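# How to pack a parcel so that it arrives in one piece

I send small ceramic pieces and old kitchen scales from my home in Flallovden since nine years. In the first year many things arrived broken, and I had to return the money. Then Annag Cruickshank, who had a shop in the same street, showed me how she does it. Most of the method on this page is hers, with some changes of mine.

## What you need

- a new carton with double wall
- paper tape or plastic tape, 50 mm wide
- packing paper, or clean newspaper without glossy pages
- bubble wrap with small bubbles
- two address labels, one for outside and one for inside
- a kitchen scale and a ruler

Used cartons are cheaper, but press the corners with your thumb before you decide. If the corner goes in easily, keep this carton for clothes or books. I buy mine from Horkis in bundles of 26, and one bundle is enough for me until the summer.

## Choosing the size

Measure the object in its longest direction and add five centimetres on each side. A vase of 19 cm needs therefore a carton of at least 29 cm inside. Please note that many sellers write the outer size on their page. With double wall you lose more than one centimetre, and I have made this mistake two times with the same order.

A carton that is too large is also not good. It needs much more paper, the paper becomes flat during the journey, and the object begins to move.

## Wrapping the object

1. Take off every part that can be taken off, such as lids, pans and loose handles. Wrap each of them alone.
2. Put one layer of packing paper directly on the surface. Bubble wrap can leave small round marks on varnish and on gold paint.
3. Roll the object in bubble wrap with the bubbles to the inside. Two turns are enough for ceramic, three for glass.
4. Fix the wrap with a short piece of tape and fold the end of the tape back, so the receiver can open it without a knife.

Hollow things must be filled before wrapping. Push the paper in softly until it does not fall out when you turn the object over.

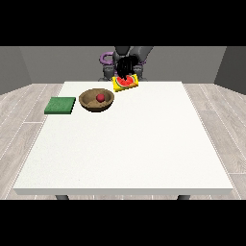 ## Filling the carton

Close the bottom of the carton with tape in the form of a letter H: one strip along the middle and one on each short side. Then make a bed of crushed paper, five centimetres high after you press it with your hand.

Place the object in the middle and fill the sides first, the top last. The second address label goes on top of the paper, with your telephone number on it. If the outer label is lost, the post office can open the carton and find where it should go.

Close the flaps without tape and shake the carton a little, near to your ear. If you hear or feel something moving, add paper. The flaps should stand up a few millimetres before you tape them.

## Weight and label

Weigh the parcel only when it is fully closed. My last scale parcel to Mosteditz had 772 g of paper and carton alone, and this moved it into the next price group. Now I make a test weighing before I tell the buyer the postage.

Stick the label on the largest side and never over an edge. Do not put transparent tape over the barcode, it can reflect the light of the reader. If you write the address by hand, use a pen that does not run in rain.

## If something still breaks

Ask the receiver to keep everything, also the carton and the paper, and to take pictures of all six sides. Ewan Chisholm, who buys scales from me, once threw the carton away on the same evening and the claim was refused. Keep your receipt until the buyer has written that all is well.

For liquids, batteries and plants there are other rules. I do not send them, so please ask your carrier before you begin to pack.

Last changed: 16 November 2018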